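Nevetti Releases Prarkisley 2, a Planning and Perception Package for Robot Arms

OCTOBER 2021 – Nevetti today released version 2 of Prarkisley, its software package for teams that program robot arms to pick up and place small parts. The new version is available to all current license holders at no extra charge.

Prarkisley 2 combines a grasp planner, an object detector and a simulator in one install. Earlier versions required customers to supply their own simulator. The package ships with 57 ready-made tabletop tasks and 436 object models, including dice, blocks, bottle caps and fasteners.

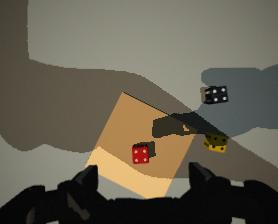 Lighting is the largest change in the simulator. Users can now set the number, color and angle of the lights for each run, and the renderer casts shadows from objects both in and out of view. A detector trained only under even light often fails when a shadow changes the color of a part. In the dice task, the red die can rest on the tan mat with a shadow edge running across it, while the yellow die is half darkened and the black one lies in a blue-gray patch farther off. The planner receives the same view the detector does, with the gripper fingers included.

Poojary, a contract packaging firm, tested the software before release. The company ran 600 simulated picks under changing light and reported 243 detector errors with its old settings. It used those runs to retrain the detector.

Support for Orero controllers will follow in January. Customers who need it sooner can ask the Nevetti support desk for the preview build.

Documentation and installation files are posted on the Nevetti customer site.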